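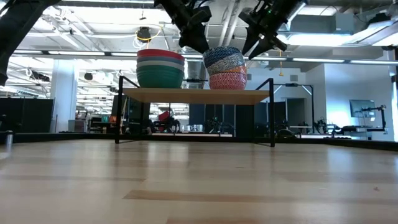
Which bowls should go on the little shelf, the plastic ones or the ceramic ones?
Both, in two separate stacks, with the plastic on the left and the ceramic on the right and enough room between them to get a hand in.

December 2025

I have been going back and forth on that for longer than any grown person should, and I'm writing down the answer so that I don't start again tomorrow. I went in early with my coffee, meaning to get through the mail before lunch, and instead I spent the best part of the morning moving bowls around on the long wooden table at work. I don't regret it one bit.

The shelf was my idea in the first place. It's only a small thing, a light wooden top on thin black metal legs with a rail along the back, and I bought it at Domus in April thinking it would hold mugs. Well, it never did hold mugs. The mugs live by the sink where people can grab them, and no amount of tidying on my part was going to change a whole roomful of coffee drinkers. So the shelf held a plant for a while (a fern, poor thing) and then a pile of takeout menus, and then whatever anyone happened to put down on it. When I cleared it off this morning I found a bicycle key, two pens that didn't work and a receipt from Cantero, the bakery, for the cinnamon bread we had when the heating went out. I kept the receipt. I don't know why, it was such good bread.

Anyway, the bowls. The plastic ones nest so nicely that I could stack and unstack them all day. Teal-green at the bottom, the big one, then the pale gray, then the slate blue, and the coral red sitting on top like a hat. They only go together in one order, so there's no deciding to be done, and I find that very restful. The big green one is my favorite for salad, and it has also been used for popcorn, for soaking lentils, and once for catching a drip under the window during that awful week of rain. It got a good scrub afterward, I should add, in case I ever read this back and worry.

The ceramic ones are another matter. I do love them. I've had them at home for years and brought them in last month, when I finally admitted that I eat more meals there than I do in my own kitchen. Every one has a different pattern, and that's where all the trouble starts, as they'll stack in more than one order and each way looks like a different set. First I tried the coral pink on top, and I'll say it looked cheerful, but then the navy was stuck underneath where only a dark sliver of it showed, and it seemed a waste of that white wavy pattern. Then the light blue on top, which was pretty but a bit washed out. Then the orange, and I thought I had it! I walked off and answered three messages and came back and didn't like it at all.

So now it's navy, light blue, orange, coral pink, going down. The orange hardly gets a look in, just a thin band, but the pink makes up for it at the bottom with all that busy white design, and the navy gets its moment. There's red on top of one stack and pink at the foot of the other, and I like how they sort of answer each other across the gap.

The gap took some thought too. I had them pushed close together to begin with, and it looked neat, but I tried lifting out the bottom bowl the way a person in a hurry would and my knuckles went straight into the plastic ones. My grandmother kept her good dishes packed in so tight that you had to take out half the cupboard to get at a gravy boat, and she'd stand behind you the whole time, breathing. I thought of her today and moved the stacks farther apart. She had a set of mixing bowls in yellow that I would give a great deal to have now. I think they went to a church sale. I should ask my cousin, although the last time I asked about anything from that house it turned into a two-hour phone call.

I gave the table a wipe as well while everything was off it, and rubbed in some of the Dulex polish I'd been saving. I always forget how lovely that wood is, with the pale strips and the honey-colored ones running side by side. It had a whole season of crumbs in the joins. I went along them with a wooden skewer, which is a job I'd never admit to enjoying out loud.

Things I still want to do, while I'm thinking of it. Felt pads for the shelf legs, there's a pack of 100 in my drawer at home, left over from the dining chairs, and I only need a few. A dish towel to go between the ceramic bowls if they start to clink. A better spot for the spoons, which are in a jar that used to hold pickles and still smells of it if you get close. And I'd like to look for one more plastic bowl, a really small one, to sit inside the red. Yellow, if they make it, for my grandmother's sake.

I had my lunch late in the end, tomato soup and the heel of a loaf. I took the light blue bowl for it, and so had to lift the navy off and put it back on again. It took me two seconds and I didn't bump a thing. Then I washed up and dried the blue one properly, inside and under the foot where the water likes to hide, and put it back in its place.

The mail is still sitting there. There were over 211 messages when I finally opened it, and I read maybe a dozen, and most of those were about the parking lot. I'll make a proper start on them tomorrow. I must remember to take the felt pads in, and the skewers want replacing, I used the last good one on the crumbs.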